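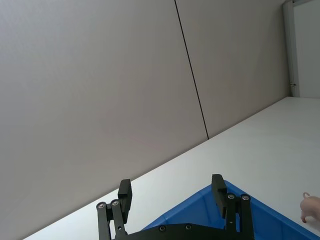 Could we have the blue bins in the small room too, or are they only for the sorting hall? That question came in on the comment sheet at the end of the first month, unsigned, and it has shaped more of this quarter's work than anything in our original plan. The answer is yes, you can, and now you do.

Progress report, second quarter
Kahsay reuse and packing rooms
Prepared for the Idero fund

Where we are

When we last wrote, the small room was still a storeroom with a lock nobody trusted and a pile of broken shelving in it. It is now a working packing room with gray wall panels, a white table set up against them and a bright blue plastic bin on the table. I am delighted with it. I know that is a lot of feeling for a room with a table, but we waited a long time for it and it has changed how the days run.

The quarter's total is 2,188 household packs out the door, against 2,117 in the quarter before. We had told you to expect a dip while we moved things around, and we closed for four working days to do the move, so to come out ahead pleases everybody here. A pack, for anyone on your side who is new to the grant, is one sealed set of kitchen or bedroom basics made up to a request from a referring agency. We don't count loose items handed over at the door, and we haven't changed that since the first report.

The small room

The biggest decision was the walls. The old ones were painted brick that shed on everything, and bedding packed in there had to be shaken out again before it was sealed. We looked at repainting and decided on panels. The finish is smooth and matte, and it wipes down with a damp cloth in a few minutes at the end of a shift. We had thought about putting up hooks and a pin board and in the end left the walls alone. People asked for a place where they could see what was on the table and nothing else, and I've come round to that completely.

The tabletop is white for a similar reason. On the old brown benches in the hall we were forever losing teaspoons, white labels, the little paper inventory slips. Some of this simply moved the problem (white labels on a white table!) so we have switched to yellow slips for the small room. The yellow ones cost slightly more per pad. We will absorb that in stationery.

We spent 700 dollars on the table and its fitting against a budget line of 800, and would like to carry the balance over to the next quarter for bins. There is a short note on this under Money.

Bins

Back to that comment sheet. In the sorting hall the rule has been one color for each stage: green for donated and unsorted, red for items that need washing or repair, blue for checked and ready to pack. It was never meant to be a hall-only rule, but we bought the bins for the hall, and so for the first weeks the small room was being fed from cardboard boxes. Boxes went soft and got overfilled. Twice we had a carton marked "ready" on one side and "wash" on the other, and the wrong side was facing out.

Now only blue bins go through into the small room. If it is in a blue bin it has been checked, and the packer doesn't check it a second time except for glass, which always gets a second look. We wrote this up on one side of a sheet and it has been through three versions already. The current one reads:

Bring one bin at a time to the table.
Empty it completely before starting the pack.
Anything doubtful goes back to the hall in a red bin, with a slip saying what's wrong.
Glass is checked again under the lamp in the hall.
An empty bin leaves the room with you.

The last line has been the hardest one to get to stick. Empty bins are very good at collecting in corners, and by mid-afternoon the hall runs short and starts using whatever is nearest. We're trying an end-of-hour walk-through to bring them back. It worked well on the Wednesday shift, less well on the others so far, and I'd like another month before telling you it's solved.

We tried two sizes of bin. The larger looked like the better buy, and for pillows and towels it was, but filled with pans it was too heavy for a lot of our packers to lift onto the table safely. So the larger ones have stayed in the hall for soft goods and the smaller go back and forth. Flavon, who supply both, agreed to exchange the unused large ones without a fee, and we were grateful for it.

How the packing goes now

The sequence is simpler than it used to be. A request comes in from an agency, somebody prints the list, the hall fills a blue bin to that list, and the bin goes to the small room with the list lying on top. The packer lays everything out, ticks it off, wraps what needs wrapping and seals it. In the old arrangement the filling and the packing happened at the same bench, often by the same person, and interruptions were constant. Somebody would come to the door with three bags of curtains, and the pack would sit half done until after lunch.

Splitting the two jobs has cut our returned packs by a good margin. We have had fewer calls from agencies about missing can openers, which used to be the champion missing item by a long way. I don't have a clean percentage because we only started logging the reason for each call partway through the quarter. The log is running properly now and the next report will have a full quarter of it.

The mood is better too. One packer wrote on the sheet that the small room is the first place in the building where she can hear herself count. Another wants a radio. We are discussing the radio.

What hasn't gone to plan

The Darkgate shelving has been delayed again. You'll remember it was meant to go into the corridor between the hall and the small room, so that filled bins could wait in order of request. Without it, they wait on two trolleys, which works until the third urgent request of the day and then doesn't. The new delivery estimate is October. We have asked whether a part shipment is possible, even just the uprights and the lower shelves, and will let you know as soon as we hear.

Training took longer than we allowed. We had set aside one session per shift to introduce the new arrangement and needed two, mostly for the color rule. People who had worked with the boxes for years had their own systems, some of them rather good, and it took time to hear them out. The yellow slips came out of one of those sessions, and so did the idea of putting the list on top of the bin and not inside it.

Door traffic is still a puzzle. The small room was so popular at first that everyone found a reason to go in. We have asked that it be kept to the people packing, plus whoever is bringing a bin. That is mostly being respected.

Money

Spending is within the agreed total. The one variance worth your attention is the table line mentioned above, and we'd ask for your approval to move the underspend to bins. Panels came in on budget. Cleaning supplies are lower than forecast, as we had expected to be scrubbing brick. Stationery is slightly over on account of the yellow pads. A full breakdown is in the spreadsheet sent with this report – please use the second tab, the first is last quarter's layout and I have left it there only for comparison.

Next quarter

Our first job is the corridor, shelving permitting. After that we want to try bedroom packs in the small room for a full month, as so far it has been mainly kitchen sets and we don't yet know how quilts will behave on that table. They may need the hall. We also plan to raise our limit on urgent requests to up to six a day, starting on the quieter days and seeing how the hall copes.

And we will buy the extra blue bins, if you agree to the carry-over. The order is drafted and ready to send. You are very welcome to come by and pack a set with us before the next report is due – mornings are best, any time after the nine o'clock delivery has been unloaded.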